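Cable loop at the wrist catching when the hand goes to full tilt
Home and shared workshop builds – posted 28 April 2019

Posted by figueroa_bench

We have a two-legged robot at our shared workshop in Grestport, put together over the winter from a second-hand Oridon body and a pair of Sarnex hands. The job we are working on is plates: take one, stand it in the rack in the sink, let go, go back for the next. Walking is switched off for this. It stands on both feet in front of the worktop and only the arms and waist are allowed to move.

The grip is fine. The trouble is the cables. The hand's power and data lines come out just behind the wrist, go round in a loop and then run back into the forearm. When the wrist turns past a certain point the loop goes tight and the controller stops the arm with error 2147, which the Sarnex sheet lists only as "joint load, wrist". If I make the loop longer the error goes away, but then there is more slack hanging about near the rack and the edge of the basin, and I don't like that either.
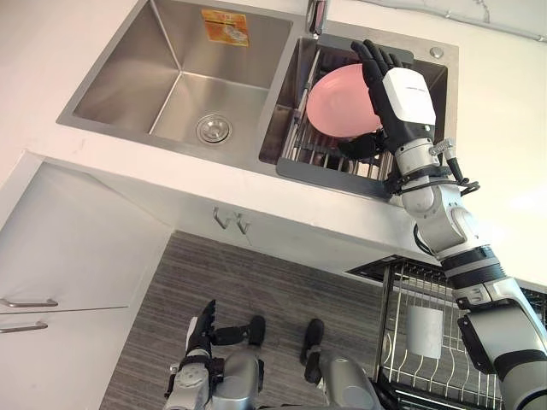
Right hand holding a plate against the rack bars, with the wrist loop just below the hand.

I have tried cable ties (they cut into the outer jacket) and a strip of hook-and-loop round the forearm, which slides down after a few plates. The cable near the elbow has never given any bother. Let-go height is set to 5 mm and I have already slowed the wrist to half speed, with no change except that the error takes longer to come up.

Has anyone routed hand cables on one of these so that they survive a full turn of the wrist? I would prefer not to drill the forearm covers as I can't get spares.

oridon_owner_north

You don't need to drill. Make the loop bigger but fix it at both ends, so that the slack can only go one way. This is what I did on mine.

Power everything off and turn the wrist by hand to the end of its travel in one direction, then the other. Mark the cable with a bit of tape where it leaves the hand and where it enters the forearm. You want enough length to reach both ends without pulling, plus a finger's width.

Put spiral wrap over the whole bundle. It stops single wires wandering off and catching on their own. Then clamp it at the forearm end with a rubber-lined P-clip. On the Oridon arm there are small screws holding the bands between the segments, and you can swap one for a screw 4 mm longer and put the clip under that. Check the thread before you buy any, because mine was a mixed lot.

At the hand end, don't clamp to the back plate if yours moves with the fingers. Clamp below it.

Error 2147 on mine was also set off by a bad zero on the wrist joint. Run the zero routine again with the hand empty after you have moved the cables. I would do that even if the error seems to have gone.

My bundle had done 300 cycles when I last opened it up, and the jacket was still smooth.

tapdrip

Get wireless hands.

sinkside_maker

The P-clip advice above is good. Two things to add.

Look at your approach angle as well. If the wrist is running out of travel, you may be asking it to do work the shoulder could do. Bring the elbow out a bit and the wrist hardly has to turn to get a plate upright. I changed that in October and took most of the extra cable back out again.

Also cover the loop. A sleeve cut from an old cycling jacket does the job, closed with poppers so it comes off for washing. It won't make anything waterproof – keep the tap off while the arm is over the basin – but it keeps splashes from wet plates off the connectors, and there is no loose loop to hook on the rack.

figueroa_bench

Thanks. The clip screws on ours are M3 and I have ordered longer ones. Ran the zero routine this evening and the wrist was out by quite a lot, so that may be half of it. Will try the elbow change before I touch the cable length.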